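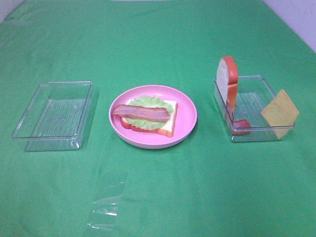 Comment laver et ranger une dînette en plastique sans abîmer les pièces ?

À la main, dans une eau tiède additionnée d'un peu de liquide vaisselle, puis séchage complet à plat avant la mise en bac. Le lave-vaisselle est à réserver aux pièces pleines dont le fabricant l'autorise expressément.

Mis à jour en mars, par la rédaction de Kandano, rubrique Entretien

Tri préalable

Séparer les pièces pleines (tranches moulées d'un seul bloc) des pièces creuses (fruits, œufs, petits pains soufflés). Les secondes comportent souvent un évent de moulage, trou de très faible diamètre par lequel l'eau pénètre et ne ressort pas. Elles ne doivent jamais être immergées : un chiffon humide passé en surface suffit. Mettre à part les pièces à bande autoagrippante, dont les fibres retiennent les peluches ; une brosse à dents souple et sèche les dégage.

Les pièces souples et fines, feuilles de salade ou tranches de bacon, se lavent en dernier. Leur bord se déchire si on les frotte avec le côté abrasif de l'éponge.

Lavage

Compter une goutte de liquide vaisselle par litre d'eau. Laisser tremper 17 minutes au maximum. Au-delà, les décors imprimés de certaines séries, dont la Flavia, commencent à se décoller sur les arêtes. Rincer à l'eau claire, secouer, poser sur un torchon non pelucheux. Les bords ondulés gardent l'eau dans les plis ; les retourner à mi-séchage.

Traces de feutre : alcool ménager sur coton, essai préalable sur l'envers. Ne pas employer d'acétone, qui attaque la plupart des plastiques rigides et ternit les assiettes de couleur.

Choix des bacs

Un bac transparent rectangulaire, ouvert, à paroi basse, convient mieux qu'une caisse profonde : le contenu se voit sans être vidé. Un fond nervuré laisse circuler un peu d'air sous les pièces, ce qui limite les auréoles si le séchage a été écourté. Prévoir deux bacs de même format, l'un pour les aliments en attente, l'autre gardé libre pour recevoir les pièces au moment du rangement. Le modèle bas d'Ellham et celui de Peeters s'emboîtent chacun dans leur propre série, mais pas l'un dans l'autre.

Ne pas remplir jusqu'au bord. Les pièces souples comprimées sous des pièces lourdes prennent un pli que l'eau tiède ne corrige pas toujours.

Surface de jeu

Une nappe en tissu unie, de couleur franche, protège le plateau de la table et amortit le bruit des bacs. Le vert rend bien visibles les petites pièces rouges ou roses ; les feuilles de salade s'y repèrent moins vite. Laver à 30 °C avec les torchons, sans adoucissant. Les faux plis du stockage ne gênent pas, sauf sous les assiettes à rebord peu marqué, qui basculent.

Ordre de rangement

Défaire les empilages avant de ranger. Un sandwich laissé monté (pain, tomate, salade, bacon) colle par endroits, surtout entre pièces souples, et peut transférer du colorant sur le pain clair. Assiettes en dernier, à plat, sous les bacs ou à côté.

Fréquence : lavage complet tous les 2 mois en usage familial, chaque semaine en collectivité. Références des bacs au catalogue Kandano : 2374 pour le petit format, 2552 pour le grand.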